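A mesa vazia e outras teimosias minhas

Fultovance – casa, trabalho e o que fica no meio
4 de março de 2021

Vou começar por uma confissão que já me custou duas discussões em família: eu gosto de mesa branca encostada em parede cinzenta. Gosto muito! Gosto daquele canto da sala onde não há quadro, nem prateleira, nem a plantinha que toda a revista de decoração manda pôr (e que no meu caso morre em nove dias, já tentei com cacto, já tentei com zamioculca, que dizem ser indestrutível). E estou um bocado cansada de ouvir que isso é frio, que parece consultório, que parece que a pessoa acabou de se mudar e ainda não abriu as caixas.

A conversa voltou por causa do texto do Deepak Chaudhary que saiu aqui em dezembro, sobre "paredes com memória". Escreve bem, o Deepak, e eu li tudo até ao fim com o café a arrefecer ao lado. A tese dele, se a resumo sem maldade, é que uma parede nua é uma oportunidade perdida, e que o sítio onde trabalhamos devia contar quem somos: as fotografias, os postais, o calendário da mercearia, o desenho do sobrinho. Ele tem 55 coisas penduradas no escritório. Contou-as para o artigo, com orgulho.

Pois eu, com 55 coisas à frente dos olhos, não escrevo uma linha. Olho para o postal, lembro-me da viagem, da viagem passo para o hotel, do hotel para a almofada do hotel, que era óptima, e quando dou por mim estou a ver preços de almofadas. Já me aconteceu. A almofada custava uma barbaridade e nem sequer a comprei, foi uma manhã inteira deitada fora.

Quem me pôs neste caminho foi a Mamta Shukla, com quem partilhei sala nos anos da Arine. Tínhamos duas secretárias frente a frente e uma estante entre nós que era uma vergonha – catálogos, amostras, chávenas, um ventilador avariado que ficou lá dois verões à espera de alguém que o levasse. Um dia ela chegou cedo, puxou a mesa dela para o canto, de frente para a parede, e tirou tudo de cima. Tudo mesmo. Eu achei uma indelicadeza (virar-me as costas, depois de tantos anos!) e fiquei amuada até à hora de almoço. À tarde fui experimentar a cadeira dela enquanto ela estava numa reunião, e percebi logo. Era um silêncio, mas para os olhos. Na semana seguinte mudei a minha para o canto oposto, e nunca mais trabalhei de outra maneira se pude evitar.

Agora, atenção, que há vazio e vazio. Uma coisa que me irrita nos defensores do pouco (e sou eu própria uma, portanto posso dizer) é a mania de que o vazio é barato ou que se faz sozinho. Numa parede cheia de quadros ninguém repara se a tinta está manchada ou se o painel ficou torto. Numa parede lisa vê-se tudo. A junta entre dois painéis passa a ser a coisa mais importante daquele lado da sala, e se estiver mal feita vai moer-nos o juízo todos os dias, à mesma hora, quando a luz lhe bate de lado.

O Trilok Bisht, que me montou os painéis, percebe disto muito melhor do que eu e tem pouquíssima paciência para clientes com opiniões. Passei uma manhã inteira atrás dele a perguntar coisas. Se a junta não podia desaparecer. Se não se podia pôr massa por cima e pronto. Ele respondeu-me que poder, podia, mas que a casa mexe, o painel mexe, e que ao segundo inverno eu ia ter uma racha onde agora tinha uma linha. "Uma linha é uma decisão, uma racha é um desleixo", disse ele, e voltou para o nível. Fiquei calada o resto da manhã, coisa que a minha irmã gostaria de ter visto.

E tinha razão, o homem. Fui-me afeiçoando às juntas. Uma risca escura e fininha entre duas superfícies claras dá à parede uma espécie de ritmo, e é o bastante. Quando levanto os olhos do papel tenho onde pousá-los sem que nada me peça atenção. Para mim isto vale mais do que qualquer gravura, e digo-o sabendo que vou receber cartas.

Falemos de dinheiro, que é sempre a parte em que os ensaios sobre decoração ficam subitamente tímidos. O orçamento da Kumance para me "vestir" o canto – foi o verbo que usaram, vestir, como se a parede tivesse frio – era de 3289 euros, com prateleiras, iluminação de destaque e um painel de cortiça por medida. O que acabei por fazer, com a mesa pintada de branco e a mão-de-obra do Trilok, ficou por pouco mais de 470. Não conto isto para me gabar (bom, um bocadinho). Conto porque há pessoas que adiam anos o arranjo do sítio onde trabalham, convencidas de que precisam de comprar coisas, quando às vezes precisavam era de tirar algumas dali.

A cor, também discutimos a cor. A Neelam Kandpal queria convencer-me a ir para um bege, um areia, qualquer coisa "com mais aconchego". Tenho estima por ela e desconfio do bege. O bege aconchega ao princípio e ao fim de uns meses parece sujo, mesmo acabado de limpar. O cinzento claro, daquele que puxa um nadinha ao azul, aguenta os dias feios sem ficar triste e nos dias de sol não encandeia. Com o branco da mesa por baixo, então, fica uma coisa fresca, quase de leitaria antiga, que a mim me dá vontade de arregaçar as mangas.
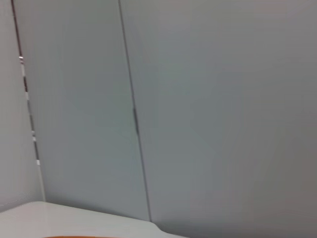

Cinzento azulado, uma junta escura, a mesa branca ao fundo: não peço mais a um canto.

O Vivek Katiyar, que leu um rascunho disto, fez-me a objecção mais séria de todas, e não quero fugir-lhe. Perguntou-me se eu não estava a confundir gosto com disciplina. Se não era só uma maneira elegante de me obrigar a trabalhar, e se uma pessoa não tem direito a um sítio onde possa também distrair-se. Andei com isto às voltas uns dias. E acho que ele tem metade da razão, porque o resto da minha casa é o contrário deste canto! A cozinha tem ímanes até ao chão, o corredor tem as fotografias todas da família, incluindo as más, e a mesa de cabeceira é um caso perdido. Eu não vivo no vazio. Vou lá fazer umas horas e volto.

Talvez seja essa a minha divergência verdadeira com o Deepak. Ele quer que o sítio de trabalho fale dele. Eu passo o dia a falar, a escrever, a responder a mensagens, e quando me sento ali agradeço muito que a parede não tenha nada para me dizer. A minha história está no corredor, pendurada torta, quem quiser ver que toque à campainha.

Há ainda a questão da mesa, que dava outro texto. A mesa branca tem má fama por causa das manchas, e a fama é merecida. Café, caneta, a rodela do copo, o vermelho da tampa do marcador que ninguém sabe como foi ali parar. Eu limpo a minha ao fim da tarde com um pano húmido e acabou-se, demora menos do que escolher o que ver na televisão. Tive antes uma mesa escura da Mittal, bonita, pesada, que escondia tudo, e o resultado é que eu não a limpava nunca – só dei por isso quando pousei nela uma camisa clara e a camisa saiu de lá com um desenho. Prefiro a mesa que se queixa logo.

E quanto a guardar as coisas, que é a pergunta que mais me fazem: guardo-as atrás de mim. Um armário com portas, feio, herdado, onde cabe tudo o que a mesa não tem. Levanto-me, abro, tiro o que preciso, fecho. Dizem-me que é pouco prático ter de me levantar. Tenho a idade que tenho e passo demasiadas horas sentada, de modo que me levantar doze vezes por dia para ir buscar o agrafador é o mais parecido com ginástica que consigo cumprir.

Se alguém quiser experimentar antes de mexer em móveis, faça como eu fiz com a cadeira da Mamta: escolha o canto mais sem graça que tiver, tire o que lá está e sente-se uma tarde de frente para ele. Pode ser que deteste. A minha irmã detestou, aguentou vinte minutos e foi buscar uma jarra. Continuamos a dar-nos bem, e a jarra, diga-se, ficou lá em casa dela.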